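Brondton Odds and Ends
Item list and notes, version 11

What this is

A list of 238 small household things, the sort that collect in kitchen drawers, bathroom cupboards and toy boxes, with a name, a main colour and a rough group for each. It was put together for people who want to compare ways of sorting clutter. The list grew out of an older one called Usar, which I inherited and did not much like.

Read the limits before you use it. Plenty of people publish a list of objects and call it "everyday life". I don't believe those claims and I'd rather you didn't believe them of mine either.

What is in the folder

items.csv has one row per thing: name, other names, group, main colour, second colour, notes.
groups.txt explains the groups.
disputes.txt is the longest file and probably the most useful.
pictures holds a small number of photographs of things lying in grey bins.

The groups

Kitchen, grooming, toys, stationery, hardware, and "other". Usar had 40 groups, which sounds thorough until you find that most of them held a single thing. "Novelty drinkware" was one. I have cut them down hard and I expect to be told I went too far.

"Other" is too big. I have tried twice to split it and each time ended up with "other, round" and "other, not round", and that helps no one find anything.

Names

Names are what a person might call across a room: cup, brush, dolphin. No model names and no sizes. Where two people would use different words, the second goes in the other names column. Beaker and tumbler both sit behind cup. I refused "drinking vessel".

Toy animals are a nuisance. A dolphin is easy enough. Some of the lumpier ones could be a frog, a dinosaur or something out of a cartoon, and in those cases the row just says "animal figure" and gives the colour. The old list guessed, and guessed with great confidence.

Colour

One main colour, one second colour if it matters. Don't rely on this column for anything delicate. Yellowish green is recorded as green in some rows and yellow in others, depending on who filled them in, and I have only evened out about 50 of them. Mottled things are worse. Colours were entered by eye under ordinary room light.

Mixed bins

The usual advice, and the Nevov guide repeats it, is that things should be grouped before anyone counts or names them. I'm not convinced. A bin with kitchen, grooming and toys all in together is what most of us have at home, and a sorting method that only copes with tidy bins isn't worth much.
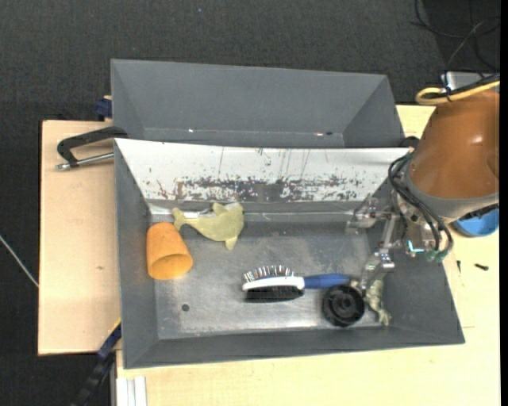

Hou disagreed with nearly all of this: a mixed bin only shows that somebody couldn't be bothered, and if the cups had been kept with the cups there would be nothing left to test. Fair, but then why do we need the groups at all? The exchange is in disputes.txt, unedited, under "mixed".

Known faults

Black things are under-described. "Round black object" appears more often than I'd like, and a few of those rows may be the same thing entered twice.
Hairbrushes and clothes brushes were one row until version 9. Older copies still have them merged.
Nothing breakable is listed, so don't draw conclusions about crockery.

Use

Copy it, change it, correct it. If you rename a row, please keep the old name in the other names column. Corrections go at the bottom of disputes.txt with the row number first.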